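Nerys Gwilliam
October 30, 2025

Everybody at work is on Prollero now, the app that tells you when to buy groceries so you "never overpay again." I used it from March on. I have questions.

It says I've saved $921. Compared to what? I asked support and got a link to a page about "typical shopper prices." No word on who the typical shopper is or where they buy their cheese.

Looked up one item from my own receipts. Lloyd brand coffee, the big bag. Prollero logged a $2 saving on it. I paid the same price I've paid all year.

So I wrote to them again and a person named Caltberg (first name? last name?) said the saving is measured against the highest price seen in the past 52 weeks. In any store. In the whole region.

By that math I save money every time I leave the house.

To be fair, the alerts do work. Butter went on sale, my phone buzzed, I bought butter. But the store's own flyer had it too, and the flyer doesn't want my location.

Also the "up to 15% off" partner deals. I have yet to see the 15. Mostly it's frozen stuff from Pistavholm, and I'd like to know who pays for that spot at the top of the list.

Someone asked if I'm deleting it. Not yet - the shared list is handy and my sister won't switch to another one. But I'm done reading the savings number out loud at dinner.

If you have it, pick three things you buy every week and check them against old receipts. Paper ones, or the emails. I'd like to see whether yours come out any better than mine.
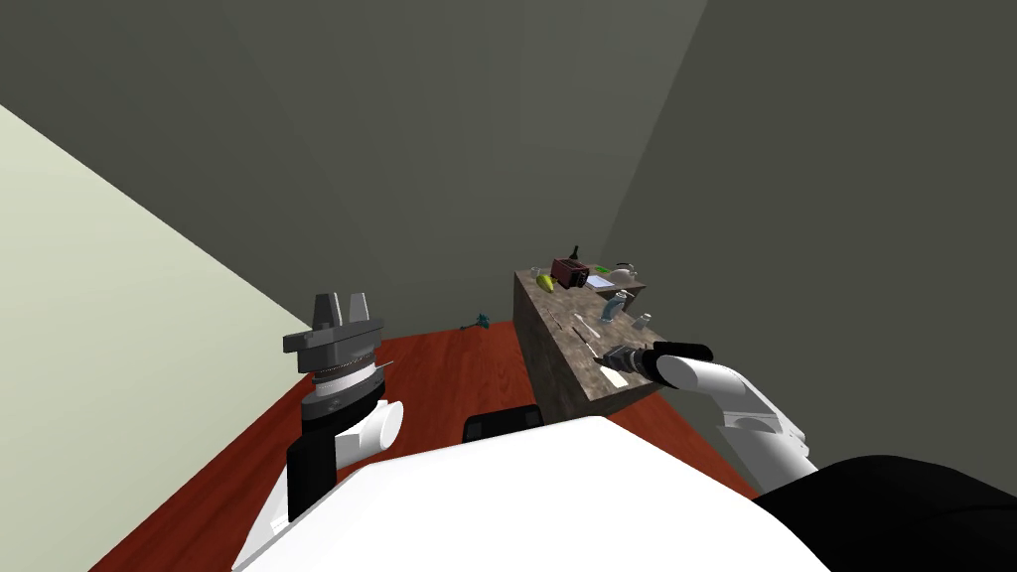

Page 2

Adding one more since people are asking about the paid version - no, I haven't tried it. They want the full year up front, and I'd want to see that regional high price list first.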